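About Sakeo

Sakeo is a small company in Veltusville. We make felt storage bins for homes, classrooms and workrooms, and we help people decide what should go in them. 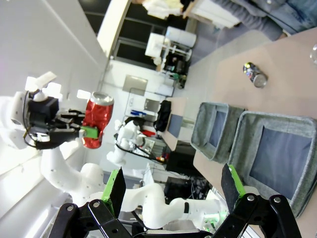
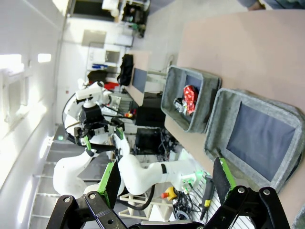

We started with one size of bin and a stall at the Saturday market, and moved into our present unit on 3 April. Most of our customers want somewhere to put the small stuff that collects on a table by the end of the day: cans, wrappers, keys, post. We sell the bins singly, but we usually suggest a smaller one and a larger one side by side, as on the table here, both in grey felt. The small one takes whatever needs dealing with that day and the large one takes the rest. Grey is still our best seller, and the Pidavero range adds 17 other colours.

Our Marino range is made for schools. It has a stiffer base and a label pocket, and it fits a standard classroom shelf. We now supply 154 schools and nurseries and will cut to size for orders of eight bins or more.

Felt can be brushed clean or wiped with a damp cloth. Please don't put it in the washing machine. If a rim comes loose within three years, send the bin back and we will mend it free of charge.

The shop at the front of the unit is open on weekdays from nine until four. Parking is behind the building.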